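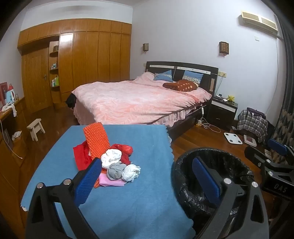 What do you need to clean a bedroom by hand?

A coarse mesh scrubber, a few soft cloths, a sponge pad, rubber gloves and a lined wastebasket cover most of it. Anything more specialized depends on the flooring.

Lerell Mixed Cleaning Bundle: review
Posted 27/08/2024

The Lerell bundle is sold through Deluvside for $14 and contains mesh scrubbing material, assorted cloths, a sponge pad and rubber gloves. I have used it since July in a bedroom with dark wood furniture. The wastebasket and its liners were bought separately.

Mesh scrubber. The best item in the bundle. The knobbly texture lifts dried spots from hard plastic and metal with light pressure. It should stay off varnished wood: on the underside of a drawer front it left fine marks after a few passes. It rinses clean under a tap and dries quickly when hung.

Cloths. Quality is uneven. The red cloth holds water well and does not streak. The white one sheds lint on dark surfaces for the first few washes, so I kept it for pale ones. The gray one is the most useful for dusting a headboard, dry or barely damp. After 13 washes at low heat the red cloth had faded slightly and the gray one had not changed.

Sponge pad. Adequate. It fits into the corners of a nightstand drawer but compresses quickly and needs wringing out more often than the cloths do.

Gloves. Good grip and a slightly narrow fit. Large hands will want the next size up, sold singly at $6. 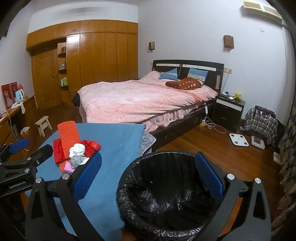 Mesh scrubber, cloths and pink pad on the blue cloth, with the lined wastebasket.

Working method. Spread an old cloth on a table and keep the set on it, with the bin within reach. Start with the headboard, then the bed frame and the nightstand. Do the floor last. Wash the mesh by hand. Lerell's leaflet allows machine washing for the cloths only.

Compared with the Culgate set, the cloths here are thinner and the mesh is firmer. Culgate also includes a storage pouch, and Lerell has none. The Vídalín pads are softer than either but do little against dried residue.

Pros: firm mesh, red cloth does not streak, gloves sold separately as spares.
Cons: lint from the white cloth, weak sponge pad, no pouch.

Rating: 3.5 out of 5. I would buy the mesh again on its own if Deluvside stocked it that way.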